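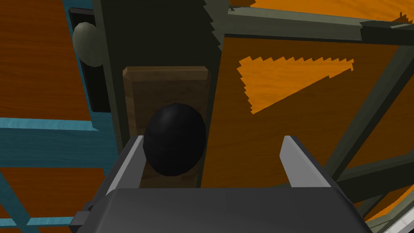 Comparison of Two Control Schemes for a Simulated Parallel Gripper

Project report, Group 8. Submitted Sat 16 July

1. Purpose

The project set out to compare two controllers, Nilero and Drerker, on the same simulated arm and two-finger gripper. Nilero plans the whole approach before the arm moves. Drerker corrects the path at every step from the wrist camera view. The group was asked to report which of them brought the gripper to its target more reliably in a furnished kitchen model.

2. Method

All trials were run in the Fididlow simulator. Each controller was given 40 attempts, with the starting position of the arm changed between attempts and the fingers fully open at the start. The targets were cupboard knobs and wall fittings. An attempt was stopped after 1050 control steps if the target had not been reached. Contact between the fingers and any other surface was logged but did not end the attempt.

The wrist camera was fixed behind the gripper for the whole of the study. Room textures were varied by the Cui scene generator, and the same set of rooms was used for both controllers.
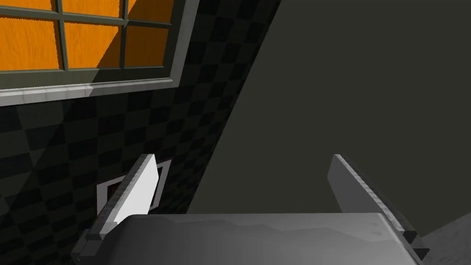
Figure 2. Wrist camera view with the fingers open, near a wall plate and window.

3. Results

Drerker reached the target more often than Nilero, mainly where the approach was at a steep angle. Nilero was faster on straight approaches and used roughly half the computing time. Its failures were mostly of one type: the left finger touched a neighbouring surface and the plan was not revised.

Drerker performed poorly when a large plain panel filled much of the camera view, and it lost track of the target on 2 attempts.

4. Limitations

Only one finger shape was tested. Closing force was not measured, and the results should not be applied to a physical gripper without further trials. A second set of runs with shorter fingers is planned for August.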